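Drudside Reuse Room: Kitchen and Cleaning Shelf

The Drudside room opened its kitchen and cleaning shelf in May, in the back of the old Pollock stationery shop. Everything on it is unused and still in its packaging. Most comes from house clearances and from shops changing their stock. The list now runs to over 170 items, and 16 went out in the first morning.

Nothing is priced. Take what you need, up to 2 items per visit, and write it in the book by the door. Senga Dunbar keeps the shelf in order and will set something aside until noon if you call.

Packages are sorted by where they would go in a home: sink, stove, table, laundry. Items with labels in other languages go on the same shelf as the rest. If one of us can read the label, we add a paper slip with a short translation. If there is no slip, ask before you take it, especially if it has warning marks.

Food is not accepted. Opened cleaning products are not accepted either. Drop-off is at the side door on Prinindale until 4 p.m.

Pictures from the shelf

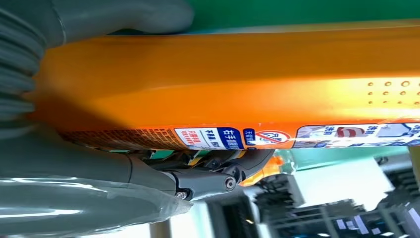

Orange item with Chinese labels, one of them with a red prohibition sign. No slip yet.

Morag Gourlay writes that the slips should give the whole warning and not just the name of the product, and that she would sooner wait a week for a full translation than guess at how a thing is meant to be used. She has offered to type them up in large print.

New slips go in the tray next to the book.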